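Worktop Wear – what we found out about chopping boards
10th March – by the Etetti group, Product Design year 2

Aim was simple. Which board would you want in a small shared kitchen? We asked 40 students in halls, then used 4 boards for a term. Started in December, lost a week to exams.

Method: same knife, same veg, wash by hand, stand up to dry. Tomatoes for the juice test becuase they make the most mess. Scores out of 10.

Results. Bamboo came top for looks and second for cleaning. Juice groove got the most comments, all good – liquid stays off the worktop, which matters if you share one. Down side, the groove holds crumbs and needs a proper scrub. Plastic was easiest to wash but slid about. Glass one hated by everybody, the noise mostly.

Problems: we didnt weigh the boards before the first wash so no figures for water uptake. Should of done that on day one. Also only one size of each.

Next time – rounded corners against square ones, and a damp cloth underneath for grip.

Related reports
Pasa: stacking bowls for small cupboards
Chuang: drying racks compared
Eston: kettle handles

Last updated: week 9, spring term
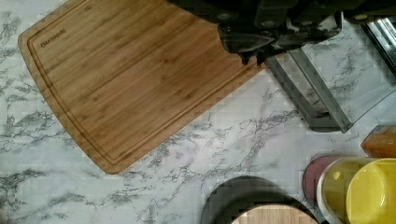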